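# Let people show the robot, and let them be bad at it first

I want to make a case for teaching robots by hand. I mean the plain version: a person takes the controls, moves the arms through a job, does it again, and again, and the machine learns from the pile of recordings. We have been doing this at Odell since September, and I have become a bit of a bore about it at dinner parties.

The usual complaint is that it's slow. It is! Our first job was clearing up: bags, packaging, cables, all the bits that pile up in the corner of a workroom. We recorded 1172 goes at it and kept 1046. Each one needed a human being sitting there, paying attention, for the whole length of the thing. A colleague of mine from the software side looked at the total and asked whether we couldn't have written some rules instead.

Well, try it. Write me the rule for a crumpled black bag lying against something equally black.
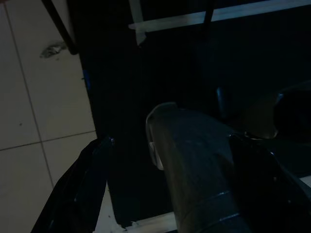 *Page last changed: September, 4.40 pm*

A person at the controls has no trouble with that sort of thing. They nudge the gripper in, feel their way towards a fold, back off, come at it from the other side. Ask them afterwards what they did and you'll get a shrug or a very poor account of it. The knowledge is in the doing, and a recording keeps it whether or not anyone can put it into words.

I find this thrilling. For most of my working life, getting a machine to do something meant finding the one person who could describe the job properly and the other person who could turn the description into code, and then watching the two of them misunderstand each other for a month. With demonstrations you can go straight to whoever is good at the work. Some of our best recordings come from people who have never written a line of code and have no wish to.

## Hand or remote?

There are two camps, and I have a foot in each. You can hold the arm and push it through the motion, or you can sit back with a set of controls and drive it from there. We call our remote setup Sturnon (the name came with the spreadsheet and stuck).

Pushing the arm by hand is lovely to learn. You understand the weight of it in the first minute, you find out where the elbow won't go, and you stop asking it for silly things. The snag is that your own body gets in the way. Your sleeve ends up in the recording, your knee is where the box ought to be, and two arms at once is more than most of us can manage while standing up.

Remote control is the odder feeling. For the first 34 goes I was dreadful, always arriving a little to the left of whatever I wanted. Then it settled, and I stopped thinking about the controls at all. You also have to work with only what the cameras give you, and I've come to think that is the strongest argument in its favour. If I can't find the edge of the bag from those views, the robot has no chance either, and I'd much sooner learn that on the first morning than after a month of recording.

So: by hand for an afternoon, to get to know the arm, and remote after that. I know good people at Amaral who do it the other way round and will tell me I'm wrong.

## Don't tidy up for the robot

My other strong opinion is about mess. There is a great temptation to clear the room, put down one clean box on one clean table and record from there. The results look splendid. Then somebody puts a chair in the wrong place and the whole thing falls over.

Our room is an ordinary one, with a mop bucket against the wall and cardboard boxes on the floor, and we record in it as it is. The box we were working at sat on a chair, open, with a big sheet of black foam leaning across the front and a white plastic bag, cable and bits of paper behind. Reaching past that foam is a proper little problem, and every person who tries it solves it a bit differently – which is what you want the machine to see.
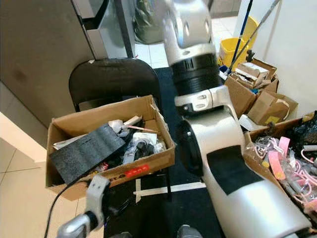
## What about the bad goes?

I said we kept 1046. The others went because of faults in the recording, such as a camera that had stopped or a file that wouldn't open. We didn't throw any out for being clumsy, and this has caused more argument than anything else on the project.

The case for throwing them out is easy to follow. If you teach from fumbles, you get a fumbler. I believed that myself until Nimel, our smaller trial, where we trained on 500 goes picked for smoothness. It was beautiful to watch right up to the moment a bag slipped, and then it had no idea what to do, having never been shown a slip. The second version had the fumbles put back, along with the recoveries that followed them, and it coped far better. It was also slower and less elegant, I'll grant that, and I wouldn't want it for a job where speed was the point.

I would still like a better way of marking which part of a go is the mistake and which is the mending. At present we do it by watching the recordings back with a cup of tea, and two people will mark the same stretch differently. If your group has something that works, do write in, even if it's only a scruffy script. I'll happily swap it for our notes on Sturnon, including the page on where to put your elbows.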